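Robot Learning, lecture 6 notes: collecting demonstrations
Tarcísio Teixeira. Typed up quickly after class, Eimear Conneely will correct anything wrong in the lab sheet

Recap from last time: policy = function from what the robot senses to what it does next. Doesn't matter for today what's inside it. Today is where the examples come from.

What one example is

An episode. Start pose, stream of camera images, joint positions, gripper command, end. Plus a label: success, fail, or thrown out. Three labels, please, not two. People keep filing aborted runs under fail and then the fail set is full of someone pressing stop because the phone rang.

Timestamps: every stream on the same clock. If images lag the joints by even a small amount the policy learns to act on stale pictures. Check this BEFORE recording anything. The Zarkomow set lost a whole batch this way, 29 episodes, joints fine, images late, no way to line them up again afterwards.

Ways of getting examples

1. Hand guiding. Push the arm about. Cheap, natural, but your hands and sleeves end up in the images. Can replay the path afterwards without the person, costs double the time.

2. Teleoperation. Person drives from a controller, images stay clean. Slower to learn. New operators are jerky, so give them a practice block and don't keep it.

3. Scripted or self-supervised. Robot tries grasps on its own, the outcome gives the label. Lots of data, most of it dull. Success rate at the start is low, expect this.

4. Mixed: policy runs, person takes over when it drifts. Most useful per episode once you have a half-decent policy. Mark the takeover point in the log or it is no use to anyone.

Coverage

The question to ask: what will the robot meet that it hasn't met in the data? 4,000 episodes of one block in one spot is one example 4,000 times, near enough. The Drirville set has 2,000 and transfers better, mostly becuase the bin was re-laid between runs.

Vary: object, pose, neighbours, light. Vary one at a time at first so you can tell what broke.

Objects for bin picking: want soft and stiff, long and round, things that fold, things that roll. Also things of the same kind in different colours, otherwise colour stands in for shape and you won't notice until test day. 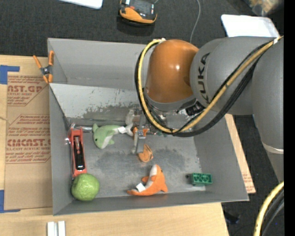

Clutter matters more than people think. Single object on a clear floor is a fine first week and a bad dataset. Objects should touch, lean on the walls, sit half under each other. Corners are hard: the fingers need room on both sides and a wall takes one side away. So put things in corners on purpose, about as often as they'd end up there by themselves.

Don't tidy between attempts. Operators do it without meaning to, turn the toy so it faces the gripper etc. Tip everything out, tip it back in, leave it.

The arm hides what it's reaching for. With a fixed camera the last bit of the approach is often the worst view you get, and it's the bit you care about. Options: second camera, camera on the wrist, or keep a short history of images. Plerolberg uses wrist plus fixed. Costs bandwidth.

Holding out

Keep some objects out of training altogether. 12 is what we use in the lab. Choose them before you start and write the list down, not after seeing results. Split by session too: two episodes from the same bin layout, one in train and one in test, is cheating even if by accident.

Logging, bare minimum
operator initials
object list for the session
camera position, re-checked if anyone bumps the mount
gripper fitted
label, plus a few words if thrown out

For next time: read the Xiong handout, section on drift. Bring a collection plan for one task, one page, say what varies and what is held out. Full plans due in May. Gripper force and slip will be lecture 7, didnt get to it.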